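发件人：乔衍舟
收件人：Lodalex 乒乓器材邮件列表
日期：2026年1月5日
主题：回复：旧球洗球和挑球，水盆法到底怎么做

各位好：

1269 号来信里问的几件事，我拖到今天才回。先把原信引在前面，免得没留存档的人要去翻。

> 我们球室攒了一大筐训练球，有新有旧，混在一起好几年没有清过。
> 打的时候常有人抱怨球飘，落台以后往一边拐，也有人说是台子不平。
> 我想趁假期把球洗一遍，顺便把不好的挑出来。
> 以前列表里有人提过用水盆挑球，但是当时的信只写了一句“放水里看它转不转”，
> 没有写用多大的盆，水放多深，怎么算转，怎么算不转。
> 所以有几个问题：
> 一、盆有没有讲究？厨房的洗菜盆行不行？
> 二、水要多深，要不要放盐，要不要放洗洁精？
> 三、一次能放几个球？
> 四、洗完怎么晾，会不会留水印？
> 五、挑出来的球怎么处理，全扔掉有点可惜。
> 另外球上的商标会不会洗掉？我们有几种牌子，洗掉以后就分不清了。
> 哪位做过的请写详细一点，啰嗦没有关系。

既然说了啰嗦没有关系，我就按自己做的顺序写。我在 Fladside 球室管球，去年 7 月清过一次，这个假期又清了一次，两次加起来有些地方改了做法，改过的地方我会写明。下面说的都是四十毫米的塑料训练球，老的赛璐珞球我们早就没有了，不敢说能照搬。

原信的几个问题我没有完全按顺序答，盆放在最前面，水和看球的办法放在中间，晾球和记号放在后面。

一、盆

先说结论：用浅的长方盆，底要平，边要宽，颜色要比球深。

洗菜盆可以用来洗球，用来挑球不合适。我第一次就是用厨房的圆盆，不锈钢的，有两个麻烦。第一个是圆盆的壁是弧形的，球一碰壁就贴着壁走，绕着圈跑，看的人分不清是球自己在翻，还是被盆壁带着翻。第二个是不锈钢反光，白球在反光上面看不清楚，印字那一面稍微转一点根本看不出来，看了一会儿眼睛就花了。

后来换成一个灰褐色的长方塑料盆，浅的，边沿又厚又圆，四壁往里斜。白球放进去很清楚，商标朝哪边也看得清楚。买的时候没有多想，只是觉得浅盆倒水省力，用了才知道颜色比形状还要紧。白盆、透明盆都不推荐，浅蓝的勉强可以，深灰、褐色、深绿都行。

这个盆的底有一点要说明。它的底中间有一块稍微凸起来的长方形平台，角是圆的，四周有一道很浅的边。水加得不够的时候，平台上面的水比四周浅，球在平台上会蹭底，挪到四周又浮起来。如果你们买到的盆也是这种底，量水深要以平台上面的水为准，不要量盆边上的。平底的盆没有这个问题，能买到全平的就买全平的。

盆不要太大。我借过一个装被子的大箱子，想着一次多放几个，省时间。结果水要加很多，端不动，要拿瓢往外舀，球在里面到处漂，伸手去够还会带起水波。水波一起来就得等它平，等的时间比省下来的时间多。现在一盆只放四个球，刚好一眼看得过来。四个球放在盆里，彼此还有地方转，不至于总是挤在一起。

放球之前我习惯先在盆里把四个球摆一下，商标尽量朝上或者朝自己这一边。有商标的好办，商标就是现成的记号。商标磨掉了的，要先拿铅笔点一个点，后面会讲。

台面上铺一块格子的垫布。铺布是为了吸水，也防滑，盆底沾了水以后在光台面上会跑，端球拿球一碰就动。格子的好处是摆球的时候有个位置，左边几格放没有看的，右边几格放看过的，不容易搞混。纯色的布也行，自己心里有数就可以。
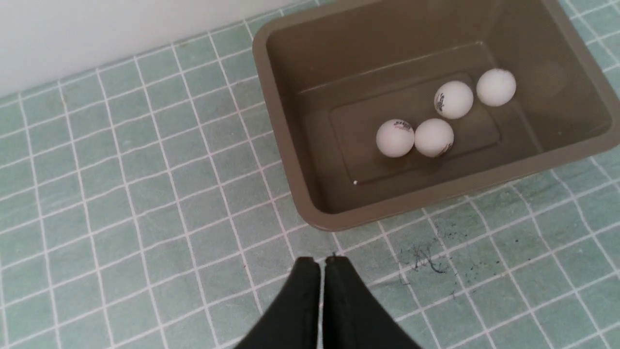 二、水

水深这件事，我查了算法，也拿尺子试过。四十毫米的塑料球很轻，浮在水上只有底下一小截在水里，吃水不到一厘米。所以水不用深，球底下离开盆底就够了。我现在大概加到两厘米，平台上面也有一厘米多。再深没有用处，盆重，端起来晃。

盐不用放。放盐是高尔夫球的做法，那种球比水重，不放盐浮不起来。乒乓球在清水里本来就浮着，放了盐浮得更高一点，看起来没有区别，洗完还要多过一遍清水，不然干了以后球上有白印。以前列表里有一封信说放盐更灵，我照着做过，两盆对着看，同一个球在盐水里和清水里沉的都是同一面。盐就省了。

洗洁精要放，放一点点。原因是水面有张力，球很轻，水会像一层皮一样把球拽住，有一点偏重的球本来应该翻，被拽住就不翻了，看上去成了好球。滴一滴进去，拿手轻轻搅开，不要搅出泡。泡一多，球粘着泡走，又看不清了。如果不小心搅出泡，用纸巾在水面上拖一下就没有了。

第一次我放得太多，整整挤了一下，泡沫盖满了，等了好久。现在是拿筷子头蘸一点，伸进盆里转两圈。

水温没有什么讲究，我用的是常温的自来水。不要用热水。塑料球遇热会变软，缝的地方会鼓，本来圆的也不圆了。有人拿热水烫瘪球，那是另外一回事，烫出来的球我也不建议再放回训练筐里，弹起来高低不一样。

水要换。旧球带灰，看过几盆以后水就浑了，水面上漂一层细灰，这层灰也会拽住球。我的做法是先洗后挑，洗和挑分开两个盆：洗的盆可以用洗菜盆，脏了就倒；挑的盆只放已经洗过的球，水一直是清的，看着有灰了再换。第一次我图省事，洗和挑用同一盆水，后面那些盆的结果我自己都不太信，这次基本上重看了一遍。

洗的办法很简单。水里加洗洁精，球倒进去，用手搓，或者用软海绵。不要用钢丝球，不要用牙膏，也不要用带磨砂的那一面百洁布。新球表面有一层很细的粉，哑光的，打起来有摩擦，粗东西一擦就亮了，亮了就滑。旧球本来已经有点亮，再擦更亮。胶皮蹭上去的红印黑印，普通搓搓不掉的就算了，不影响打。

三、怎么放，怎么看

这部分原信问得最多，我写细一点。

第一步，等水平。盆放好，手离开台面，等到水面不动。空调和风扇关掉，或者把盆挪到吹不着的地方。球这么轻，一点风就跑。我在靠墙的台子上做，墙这边没有风。

第二步，放球。用手指捏住球的两侧，慢慢放到水面上再松开，不要丢。丢下去球会转，要等很久才停。一次放一个，放好一个再放下一个，隔开一点。我的顺序是左边一个，右边一个，前面一个，最后一个看哪里空就放哪里。三个在水里的时候是最好看的，彼此隔得开；四个都在里面会有两个靠近，靠近了就用指尖轻轻拨开。如果你们的盆比我的还小，那就一次三个，第四个先放在盆外边。

第三步，看它自己停在哪里。松手以后球会慢慢翻一点，停住，记下来这时候哪一面朝上。有商标就看商标，没有商标就看铅笔点。

第四步，换一个方向再来。用指尖把球拨半圈，让原来朝上的那一面朝下，松手，看它是不是又翻回来。再换一个方向，从侧面拨，再看。

第五步，判断。我分三种：

好球：拨到哪里停在哪里，几次停下来朝上的面都不一样，没有固定的面。

一般：几次里面有时候翻回来，有时候不翻，翻得很慢，像是犹豫一下才动。

偏心：不管怎么拨，松手就往回翻，最后总是同一面朝上。严重的翻得很快，还会来回摆几下才停，像不倒翁。

要注意一个问题，水面上并排的两个球会自己靠到一起，这是水面的作用，跟球好坏没有关系。靠到一起的时候会带着转一下，这一下不算。球靠到盆边也是一样，贴住盆边以后就会被边上的水拽住。所以看的时候要让它离开盆边，也离开别的球。看到有球贴边，先拨回中间，再重新来。

还有商标本身有没有重量的问题。有人在列表里说过，印商标的那一面会重，所以看到商标朝下就是正常的。我专门看过，商标那点油墨太薄，至少在我这些球上看不出影响，偏心的球有商标朝下的，有商标朝上的，也有商标在旁边的。偏心多半是壳子厚薄不匀，或者接缝那里料多。有缝的球可以找一下缝在哪里，偏心重的那几个，朝下的地方常常就在缝上。

每个球我看三次。三次都翻回来的归偏心，一次两次翻回来的归一般。有人看五次，我觉得三次够了，训练球用不着那么严。要是挑比赛用的，多看几次没有坏处。

看的时候最好有个人在旁边写。一个人看一个人写，比一个人又看又写快得多，手也不用总是擦干了去拿笔。如果只有一个人，就不要写，分堆就好，看完一个直接放到对应的那一堆里，最后再数堆。
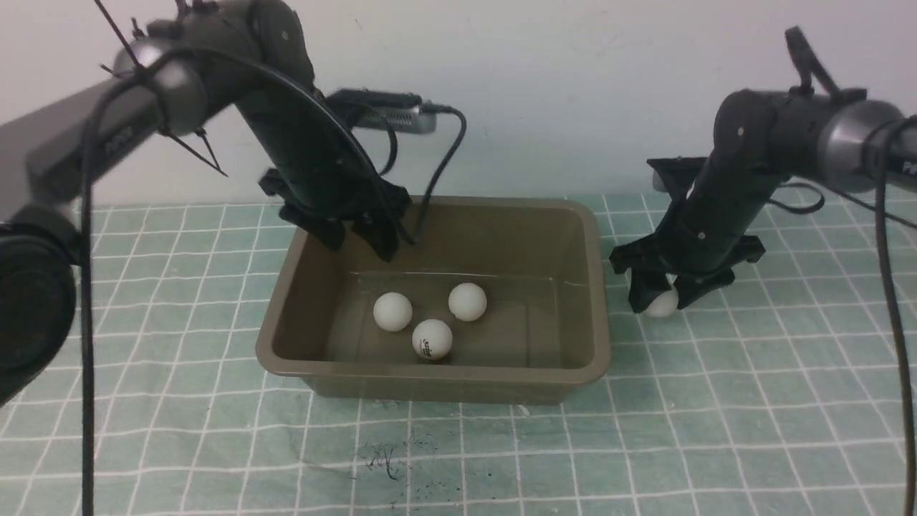

乔衍舟

接着说晾球、记号和结果。前半部分写得太长，有一位先看过草稿的列友说分开读比较好，我就在中间断一下，还是放在一封信里。

四、从水里拿出来以后

拿球用手指捏，不要用勺子捞。勺子捞的时候球会顺着水往外滑，带出来一勺水，台上都是。手指捏出来，在盆上面停一下，让水滴回盆里，再放到布上。

布要能吸水。我用过两种，一种是薄的塑料面格子布，一种是旧毛巾。塑料面的布不吸水，水珠留在上面，球放上去底下一直是湿的，但是它好擦，一抹就干。旧毛巾吸水快，球放上去不滚，但是会掉毛，毛沾在湿球上不好弄下来。现在的做法是下面铺格子布，晾球的那一角再垫一块不掉毛的棉布。

水印的问题，原信问会不会留。我们这边的水偏硬，不擦直接晾，干了以后确实会有一圈一圈的淡印子，对着光看得到，打起来没有感觉。介意的话，挑完以后过一遍清水，用棉布把球滚一滚，再晾。擦的时候轻轻滚，不要按着转。按着转会把球捏出软点，尤其是薄的地方。

不要用吹风机。不要晒。不要放在暖气上面。去年 7 月天热，我把球放在窗台上，下午太阳直接照进来，晚上收的时候有几个球摸起来发软，后来弹起来声音也不对，不脆。那几个球本来挑出来是好的，等于白挑了。阴凉的地方放一夜，第二天早上收，最稳妥。

球没有干透不要装箱。我们的存球箱是 Jideck 的带盖箱子，密封比较好，平时防灰很好用，装了湿球就很糟，过几天打开有一股味道，球上也起了小斑点。第一次清完我就吃过这个亏，一层球重新洗。现在箱盖虚掩着放两天再扣上。

五、记号和商标

商标会不会洗掉。看牌子，也看新旧。用洗洁精水轻轻搓，新球的商标没有事，旧球上已经磨花的会再掉一点。用酒精擦会掉，这个一定要记住，酒精、风油精、卸甲水都不要碰，不光商标会掉，球面也会伤。

我们筐里的球有好几种来路，一部分是从 Venkataraman 买的整箱训练球，一部分是别人打完比赛留下的，还有一部分说不清楚。商标很小，就在球的一面上，有的是黑字，有的黑里带一点红。洗之前我先把商标还看得清的分开，一种一种洗，洗完一种收一种，就不会混。商标完全没有了的单独一堆，放在最后。

没有商标的球要做水盆试验，先用软铅笔点一个点。不要用圆珠笔，圆珠笔在塑料上写不上去，用力写会划出沟。不要用记号笔，墨水遇到洗洁精会化开，手上都是，而且在一个地方涂一大块，我总怀疑会影响结果。铅笔点很小，水里不掉，试完用橡皮轻轻擦一下就没有了，擦不干净也没有关系。

分好等级以后，我在球上不再做记号，靠箱子分。第一次我在偏心的球上画叉，后来有人打球时看到叉，以为是坏球，直接扔了，其实那一批我是留着给多球练习用的。箱子外面贴纸条就行，纸条写“一般”“多球”之类，字写大一点。

六、看过和没看过的怎么摆

这件事看着小，我在这上头出的错最多，单独写一段。

球都是白的，长得一样。从盆里拿出来放在布上，一转身就忘了哪几个是看过的。开始我是看完的放右边，没看的放左边，可是拿球、倒水、接电话，总有一次放反了。放反了以后就只能全部重来。

现在固定成这样：盆放在中间，长边对着自己。每一轮四个球先摆在盆的两边，左边两个，右边两个，靠着盆沿放，手一伸就拿得到。一轮就拿这四个，别的球都留在筐里，筐放在地上，不上台。四个看完，按等级送走，台上没有球了，再从筐里拿下一轮。这样台上任何时候只有这一轮的球，不会混。

左右各两个还有一个好处，就是能对着比。比如左边两个是同一种商标，右边两个是另一种，同一盆水里看，哪种翻得厉害比较明显。当然一轮就四个，说明不了什么，要多看几轮才知道。

换水的时候盆要倒空，擦一下里面，再放回原来的位置。盆沿外面也要擦，外面有水滴下来，布湿了，靠着盆沿的球底下就湿了。盆壁四个角里面容易积一点灰，用手指裹着布转一下。

球会滚。台子如果不平，靠着盆沿放的球会慢慢滚走，我就在球后面折一道布，拱起来一点点挡住。台子平的不用。也可以顺便看看台子平不平：空盆放好，倒一点点水进去，水往哪边聚，哪边就低。低的那边垫一张纸板。台子不平对看球没有什么影响，水面总是平的，但是水深两边不一样，浅的那边可能蹭底。
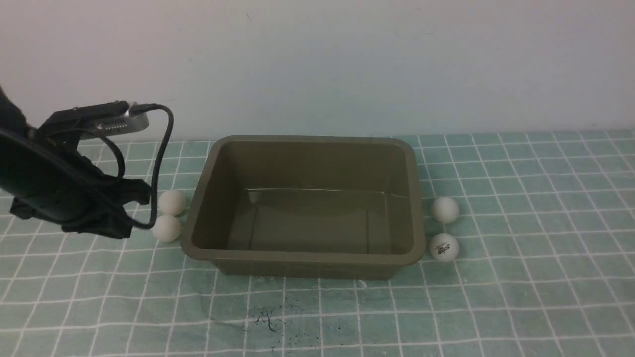
一轮四个球，左右各两个，盆是空的

七、这次的结果

这次一共看了将近 315 个球，偏心的挑出来 49 个。一般的那一堆没有细数，看着比偏心的多不少，比好球少很多。另外还有一些没有下水就直接淘汰的，有裂的、瘪的、捏着发软的，这些不算在里面。

偏心的球里面，旧的占大多数。说不清来路的那一堆最差。从 Venkataraman 买的那些，新的比较好，用久了的也有偏心的。我原来以为球偏不偏心出厂就定了，打不坏，现在有点拿不准。可能是早年买的那几箱本来就差一些，也可能是打久了有暗裂，里面有碎屑。有两个偏心特别厉害的，我在耳朵边上摇了一下，里面有很小的沙沙声。列表里如果有人切开看过，请说一下里面是什么。

关于原信说的球飘和拐弯，我的看法是，球和台子都有可能。我们把偏心的拿走以后，抱怨的人少了，但是还有。有一张台子中间那条缝两边高低不一样，那张台上什么球都拐。建议你们先拿几个确定是好球的，每张台都弹一弹，先把台子的问题排除，再来说球。

花的时间，我是分几个晚上做的，每个晚上看到眼睛累就停。不要想着一个晚上做完，后面看累了，什么球都像好球。要是晚上做，灯要从侧面照，头顶的灯照下来水面有一块亮的，正好挡住球。

八、挑出来的球

原信问偏心的球怎么处理。我们是这样分的：

偏心轻的，放到多球练习的箱子里。多球练的是动作和步法，一个接一个打，球稍微偏一点没有什么关系。

偏心重的，给小孩练颠球、练托球走路。也有人拿去给猫玩，这个要看住，咬破了不要让它吞。

裂的、瘪的，扔掉。瘪的球有人说用热水泡能鼓回来，能鼓，鼓回来的地方会薄，打几下又瘪。要扔的球我先用脚踩扁再扔，省地方，也免得又有人从垃圾桶旁边捡回来放进筐里。这种事在我们这里发生过。

扔的时候问一下你们那里怎么分类，各地不一样，我这边按硬塑料收。

九、几个零碎的

有人问过用转的办法挑，就是把球放在台上用手指拧着转，看它晃不晃。这个办法快，不用水，我也用，主要是用来挑不圆的。球转起来像个陀螺，边缘发虚的就是不圆。水盆法看的是偏心，转的办法看的主要是圆不圆，两个不一样，有的球转起来很稳，放水里照样翻。时间够就两个都做，先转后下水，转得不好的就不用下水了。

还有人问能不能称。一般的厨房秤精度不够，称不出单个球的差别，要用首饰秤。重量差一点的球打起来感觉得到，但是跟偏心是两回事，同样重的球也可以偏心。我没有首饰秤，没有做过。

塑料盆用完要擦干收起来，不要在里面放洗洁精瓶子，瓶口会漏，下次用盆的时候底下一层，放水就起泡。我就是这样才知道洗洁精多了不行的。

这个盆现在专门放在存球箱上面，里面不再放别的东西。布洗了晾在旁边。铅笔和橡皮用一个小袋子装着，也放在盆里，下次拿起来就能用。

原信最后还提到想做一张表，把每种商标的好球比例记下来，大家交换。我赞成。表不用复杂，写清楚商标、新旧、看了几个、挑出几个、每个球看几次，就可以了。最要紧的是“每个球看几次”这一栏，各人看的次数不一样，数字放在一起没有办法比。我这次是三次，三次都翻回来才算偏心，如果别人是看一次翻了就算，他挑出来的肯定比我多。

Fladside 这边的数字我整理一下，按商标分开的那一份还没有誊清楚，有两页纸沾了水，字花了，要对着箱子再点一遍。点好以后另发一封，主题还用这个，方便归在一起。

有做过别的办法的，请直接回到列表，不要单独发给我，别人也想看。

乔衍舟
Fladside 球室

-- 
Lodalex 乒乓器材邮件列表
回信请保留主题，引用原文请只留需要的部分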